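Skirnora opens its spring eel count to everyone in Graltgate

Thursday, June 6, 2019

I've been wanting to write this one for months! We at Skirnora, the small wildlife group that looks after the lower stretch of the river here in Graltgate, are opening our young eel records to anyone who fancies a look, and we're asking for more people to help with the next lot.

If you've never met an elver, it's a baby eel, and it has had a very long trip. European eels start life far out in the Atlantic, drift over as see-through little leaf shapes, and turn into something eel-like by the time they get near our coast. Then they have to get past our weir (poor things).

This spring we ran the trap at Venamholm for 20 nights and counted 154 elvers, all put back upstream the same night. Our best night brought in nearly 300 sticklebacks as well, which made for slow sorting and very cold fingers. I was there for nine of those nights and I'd do every one again - even the one with the hail.

The new eel pass, built for us by Contreras, goes in this November. It's a sloping channel lined with bristles, and young eels can wriggle up it with only a trickle of water running down. Adults heading back to sea will still use the side channel, so we're leaving that well alone.

We'd love a few more pairs of hands before then. You don't need to know anything about fish, but you do need wellies and a head torch. Children are welcome with a grown-up.

The records are at our hut by the weir on open days, and we'll happily post a copy to schools. 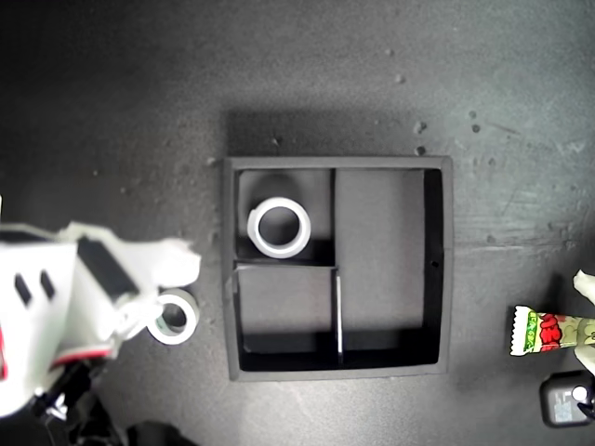 Reporters who'd like to come along on a trap night are very welcome too - just ring the hut first so we can find you some waders that fit.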